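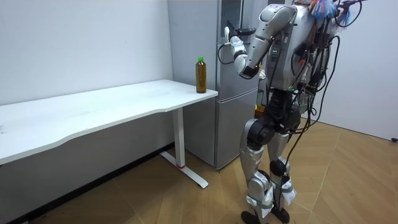 From: Efren Galang
To: Pornetholm house list
Subject: Re: freezer full of ice again, and what to do with the berries

Hello Tsegereda, hello all,

thank you for writing so exactly what you see in the freezer. I answer between your lines, because it is easier for me like this.

On an evening in December Tsegereda Admasu wrote:

> Our freezer at number four has a thick layer of ice on the back
> wall again. I scraped it in October and now the top drawer
> does not close. Zinash thinks that the seal of the door is
> finished and we must order a new one from Derese. Is it
> worth it, or do we buy another freezer? Also, I have inside
> the lingonberries that we picked together and I do not want
> to lose them.

I would not order yet. We had the same trouble two winters ago, and I also believed it was the seal. Please first try with a strip of paper. Close the door on it and pull slowly. If you feel that the door holds the paper, the seal is good in this place. Do it on all four sides, and twice near the hinges. With ours only the lower corner was weak, and it was full of crumbs and something sticky, I think syrup. I washed it with warm water and a little dish soap, dried it, and it held the paper again.

If the rubber is hard or has a crack, then yes, order it. Derese asked 400 crowns from Chaltu for the seal, without delivery. You have to give them the number from the label inside the door and not the one on the invoice. She gave the wrong number and waited three weeks for nothing.

> And is scraping bad? My neighbor says never use a knife.

Your neighbor is right. Please no knife, and no screwdriver either. Gemechu made a hole in the wall of his old Temoson in this way, the gas came out, and that was the end of it. Unplug the freezer, put towels on the floor, set a bowl of hot water on the shelf and close the door for 30 minutes. Then change the water and do it again. The ice will fall off in big pieces. It took me one whole morning, but I was also making soup.

> What about the berries in that time?

I packed mine in newspaper, then in a blanket, and left the box on the balcony. If it is not below zero outside, bring them to me before lunch - I have one free drawer until Chaltu comes with her fish. Lingonberries are not so delicate anyway. If they become soft you can cook them the same day. I take 400 grams of sugar for 900 grams of berries, and Zinash takes only 200, so you see there is no law.

One more question from me to everybody: has somebody still the long drain hose that we bought together? It was in the cellar behind the bicycles, and now I find there only the bucket.

Greetings from the second floor,
Efren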